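Kudby Kitchen Table Letter, 2018-02-10

Hello again from the cold end of the street!

I promised last time that I'd write about bread, and I will, but first I have to tell you about the table, because the table has taken over my life. If you came only for the rye recipe, scroll down to the bottom. I won't be hurt. (I'll be a little hurt.)

So. Back in November I finally gave up on our old kitchen table. It was a hand-me-down from my aunt, it rocked, and one leg had been shimmed with a folded seed packet for so long that the packet had become part of the leg. I'd been putting a bowl of dough on it and kneading, and the whole thing would creep across the floor toward the fridge while I followed it. Good exercise, bad bread.

My neighbor Steinar Hallgrímsson heard me complaining and told me to stop looking at new ones and go out to Lemetti, the secondhand barn past the gravel pits. I'd driven by it for years and thought it was a tire place. It is partly a tire place! But behind the tires there's a long room full of furniture, stacked up to the rafters, and a man named Baldur Ragnarsson who will tell you the life story of every chair if you let him. I let him. I was there until dark.

The one I wanted was at the very back under two mattresses and a box of curtain rings. Pale wood, plain legs, no drawers, no carving, nothing fancy at all. Baldur asked for 80 and I said yes before he'd finished the word, which my husband says is why I'm not allowed to buy cars. Then we had to get it home. It didn't fit in our car, and it didn't fit in Steinar's, so Nnamdi Danladi came out with his trailer and we tied it down with everything we had, including the dog's leash. The dog walked around the yard looking betrayed.

Now, the top had a finish on it that I can only call sticky. You'd set down a newspaper and lift it up and read the headline backward on the wood. I asked everybody what to do about it and got a different answer from each of them. Steinar said sand it. Nnamdi said strip it. My sister-in-law, Unnur Vigfúsdóttir, said throw a cloth over it and get on with dinner, and I do think about that advice more often than I'd like to admit.

I sanded it. Two weekends in the garage with the door half open and a hat on. I started too fine, because I was scared of wrecking it, and the paper gummed up in a minute and I got nowhere. Then I went coarser and the gunk came off in little gray rolls, like eraser crumbs, and after that it was almost fun. Go with the grain, always, even when your arm gets bored and wants to make circles. I made circles in one corner. I know exactly which corner. I sit there so that guests won't.
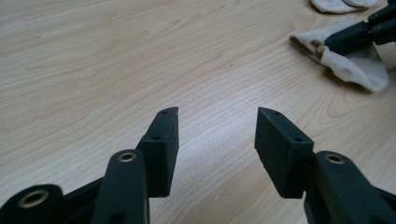
*Pale wood and those long loops of grain.*

For the finish I went back and forth for ages. I like a bare-looking table, and I didn't want anything shiny or orange. What I ended up with was a plain soap finish, which a few of you will know already. You stir soap flakes into hot water, let it cool down to something like thin pudding, rub it on with a rag, wait, wipe off the extra, and let it dry. Then you do it again. And again. I did four rounds, with a very light sanding in between because the water makes the wood go fuzzy. It smells like a clean bathroom for a day and then it doesn't smell of anything.

Is it tough? No. Let me be clear about that before somebody writes in. A soap finish won't shrug off red wine and it really hates a wet pan bottom. We had a ring by the second night. But you can fix it yourself with more soap and a bit of rubbing, on a weeknight, in your slippers, and that suits me far better than a perfect surface I'd be afraid of. I keep a jar of the soap mix under the sink and do a quick wipe whenever it starts to look thirsty.

A few things I'd tell my November self:

- Wipe off the sanding dust twice. The first time you only move it around.
- Do the underside too, at least a coat or two. I skipped it and then worried about warping until I crawled under there with a flashlight and did it lying on my back.
- Use white rags. I used an old red T-shirt on a test board and it went pink.
- Tell your family when it's drying. Put up a sign. Put up a bigger sign.

Letters! Þröstur Norðdahl wrote to ask if I ever found out what happened to the bakery at Thorlacius Corner. I didn't, but two of you thought it had moved in with the fish shop, and if that's so I'd like to know how the buns taste. Please report back. And thank you to the reader who sent me the knitted egg hats. There are more hats than we have eggs, but we're catching up.

And now the bread, as promised. This is the rye I've been making on the new table, and it's forgiving.

**Everyday rye**

Mix 2 cups of dark rye flour, 2 cups of bread flour, a good teaspoon of salt, a packet of dry yeast, and a spoonful of molasses with enough warm water to make a heavy, tacky dough. It'll stick to your hands. Let it. Knead for a few minutes with a wet palm, put it in an oiled bowl with a towel over it, and leave it somewhere warm until it looks properly puffed. Rye doesn't balloon up like white dough, so don't stand there waiting for a miracle. Shape it, tip it into a greased loaf pan, give it another rest until it's near the rim, and bake at 400 until it sounds hollow when you knock on the bottom. Mine takes 45 minutes. Cool it all the way before you cut it. I have never once managed this.

Next time I want to talk about marmalade, and whether you can make it with the sad oranges they've had at Onda lately. If you've tried it, write and tell me how it went, and say how much sugar you used!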